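Nestton Home Help > Walls & Surfaces

Peel-and-stick paper keeps letting go at the corners

Asked by Qianru Li, February 26, 2019

Hi all! I rent, so paint is out, and last August I papered the little nook where I keep my sewing stuff with a peel-and-stick from Ilonex. I loved it for three months. Then the heat came on and the inside corners started pulling away, first at the top and now pretty much all the way down on the left. I've tried pressing it back with a warm hair dryer and it holds for a day or two, then pops off again. I also want to do the tabletop in a marble look and I'm scared to buy more of this stuff until I know what I did wrong. Do I rip it all down? I still have a long offcut, so patching is possible if the pattern lines up.

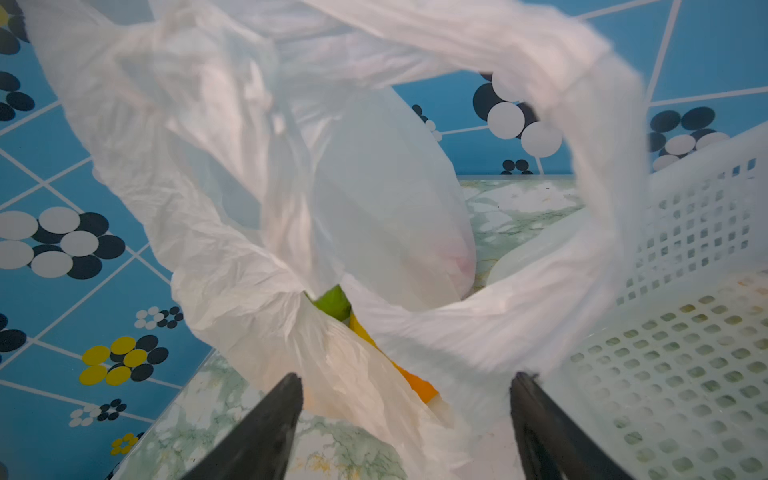
Lu: did you wrap one piece around the corner? Everybody does it the first time and it never stays. Cut it.

Qianru Li: Yes!! One big piece, I was so proud of it.

Answer 1 (56 people found this helpful)

Don't rip it down. I had the same thing in my entryway and fixed it in an evening. Slit the paper straight down the inside corner with a fresh blade, let both sides lie flat, and then cover the gap with a narrow strip of the same print. The strip should turn the corner by half an inch or so on each side. With a busy print you can be pretty sloppy about matching and it still looks fine - big flowers hide a lot more than stripes do.
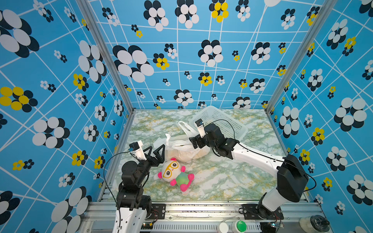 Before you stick anything back, get the dust off the wall and off the back of the paper. I dab the back with a barely damp cloth and let it dry overnight. If the glue is totally dead, a thin line of regular wallpaper seam adhesive works, but test it somewhere hidden first because my landlord was not thrilled with me. Also, go easy on the hair dryer! I stretched mine with too much heat and it shrank back later, and I bet yours is doing the same.

For the tabletop, buy the thicker vinyl and pull it around the front edge to the underside. Leave it 6 hours before you set anything heavy on it.

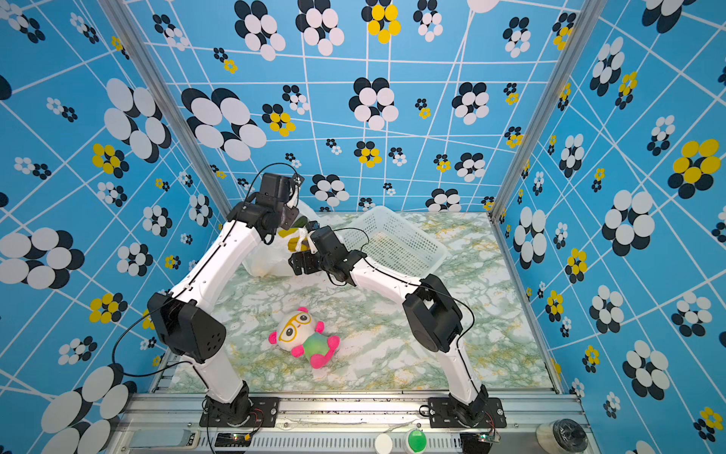
Green and white marbling on a tabletop.

Answer 2

Just use Clorach, it sticks to everything. I did my shelves with it.

Reply from Lu: Clorach is fine on shelves, but it takes the paint with it when you peel it. She rents.

Answer 3

Agree with the first answer on the corners. The only thing I'd add is about color, because I did a loud print on the walls and a loud top, and for a week I thought I'd made a terrible mistake. I ended up keeping both. What helped was a top with a mostly white background, plus taking the lamp with the yellow bulb out of there. Order a sample of the marble and leave it in the nook for a couple of days, morning and night, before you pay for a full roll.
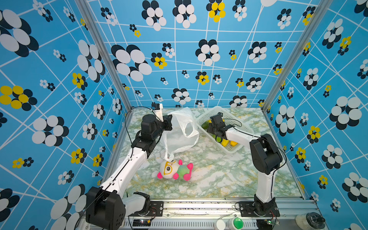
Bright blue panels with a white and sage-green top.

Qianru Li: Okay, I slit the left corner last night and it's lying flat so far. I'll do the right one this weekend and order the sample. Lu, you were right, ugh.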